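How Ripe Is Ripe? Shoppers, Stallholders and the Fruit We Throw Away
Student project report, Food and Community Studies
Luana Andrade

Background

I grew up in a house where the fruit bowl was a sort of family noticeboard. Keys went in it, and letters from school, and underneath all of that there would be two or three pieces of fruit quietly going soft. My grandmother could walk past and tell you by smell which one had to be eaten before dinner. I never learned the trick, and when I moved out and started doing my own shopping I was a bit ashamed of how much I was tipping into the compost.

That is where this project began. I wanted to find out how people in my neighbourhood decide that a piece of fruit is ready to eat, where they learned to do it, and whether the way a shop labels and sets out its fruit makes any difference to what ends up in the bin at home. The course asked us to choose a question we could look into on foot, and this one suited me very well, as I was going to the market every week anyway.

Where I went

I worked in three places. Cordeiro is a family greengrocer with crates out on the footpath and an awning that has seen better days. Herbridge Market runs on weekend mornings in the old tram shed, and most of its stalls are kept by growers. Ikside is the supermarket on the main road, where almost everything is packed in trays. I had hoped to add the Wurier food co-op as a fourth, but it was closed over the summer and I couldn't make the dates work.

My first visit was on 5th January, which was a dreadful choice on my part. It was hot, half the regular customers were away at the beach, and the owner of Cordeiro told me very kindly to come back once the schools had gone in. I did, and kept visiting until the middle of March.

What I did

I spoke with 38 shoppers, mostly while they were choosing fruit, and asked each of them the same short set of questions. I also asked 10 households to keep a kitchen diary, writing down every piece of fresh fruit that came in and what became of it. Two households dropped out early (one had a new baby, so all is forgiven), leaving me with 8 complete diaries. Between them they recorded 2413 pieces of fruit, a number that includes every single grape one very thorough family ate. I have left the grapes out of my comparisons, though I did enjoy reading about them.

What people told me

Squeezing was by far the most common test, and also the one people were most embarrassed about. Several shoppers lowered their voices to tell me they did it. Stallholders, for their part, had plenty to say on the subject. One grower at Herbridge showed me how to press gently near the stem with the flat of the thumb, and said she would happily do it for any customer who told her which day they wanted to eat the fruit.

Colour was the test people trusted most with mangoes, and it caught them out more often than any other. Some varieties hardly change colour at all as they ripen, and others blush long before they are sweet. The older shoppers I met tended to go by smell. Younger ones were more likely to go by the sticker or simply buy what was on special.

At Ikside people chose trays by looking for damage, turning them over to check the underside. Quite a few said they had given up on ripeness altogether and would sort it out at home with a paper bag and a banana.

What the diaries showed

Fruit bought loose and in small amounts was more likely to be eaten. That was true in nearly every household, though I would be careful with it – the families who shopped at Cordeiro also lived close by and could pop back whenever they liked. Stone fruit was thrown out most, and usually all at once, after ripening on the same afternoon. My favourite entry reads only "peaches, all of them, Tuesday".

What I would do differently

I would start later in the year, and I would weigh the fruit. A spoiled watermelon and a spoiled apricot count the same in my diaries, and they shouldn't. I would also like to ask stallholders to put up a small "eat today" and "eat in a few days" sign and see whether anybody's habits change. The owner of Cordeiro has said he is willing to give it a go, provided that I paint the signs.

My warm thanks to everyone who kept a diary, and to my grandmother, who marked an early draft in green pen.

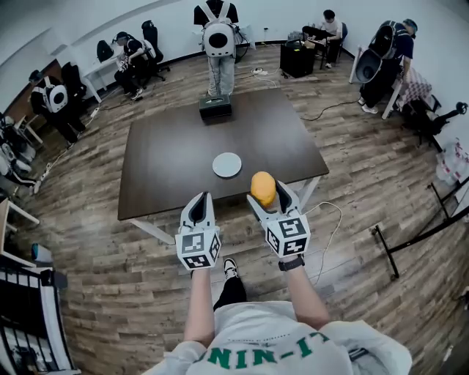
Figure 1. A small orange-yellow fruit, likely a mango.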